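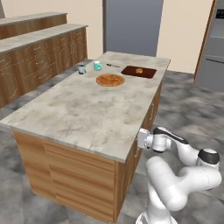 Bianka Hegedűs escreveu:

> Li o rascunho das regras da Clusik e travei no item 2. Se o braço está simulado, a cozinha está simulada e a pizza também, quem é que se machuca? Entendo limite de força em laboratório. Em simulação me parece burocracia. Sugiro cortar o item e liberar as 268 tarefas ainda em abril.

Bianka, a pizza agradece a preocupação. O item 2 fica, e explico no lugar dele. Juntei os comentários da Yamuna e do Kittipong - os que davam para publicar.

1. **Estado inicial declarado.** Toda tarefa diz quais gavetas começam abertas e o que há em cima da ilha. "Cozinha normal" não é estado inicial. Em 62 tarefas do lote atual está escrito exatamente isso, e uma delas é minha.

2. **Limite de força igual ao do braço real.** A política treinada aqui vai parar num braço de verdade, e ele não vai saber que mudou de emprego. Episódio que passa do limite é falha, mesmo com o objeto no lugar certo. O Theerawat quer uma tolerância para o primeiro contato; por mim, tudo bem, desde que o valor esteja escrito em algum lugar que não seja a cabeça dele.

3. **Utensílio de corte tem regra própria.** Vale para faca, tesoura e cortador de pizza: pega pelo cabo, lâmina longe do punho. Encostar na lâmina conta como contato e vai para o registro. Dentro da gaveta vale a mesma coisa, com a parede lateral e o puxador incluídos na checagem de colisão.

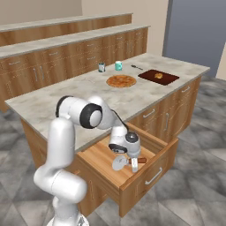 4. **Sucesso se mede parado.** O avaliador espera a garra abrir e o objeto assentar antes de dar ponto. A versão antiga pontuava no meio do movimento, e foi assim que a Kamolrat chegou àquela taxa que todo mundo citou e ninguém conseguiu repetir.

5. **Falha não se apaga.** Dos 3533 episódios enviados, 127 vieram sem registro de erro nenhum, nem o arquivo vazio. Podem ser perfeitos. Vou pedir de novo mesmo assim.

Farzana, falta o seu parecer sobre o item 4. Se chegar até sexta, entra nesta versão; depois disso, fica para a próxima, que tem a mesma chance de existir que a ata da última reunião.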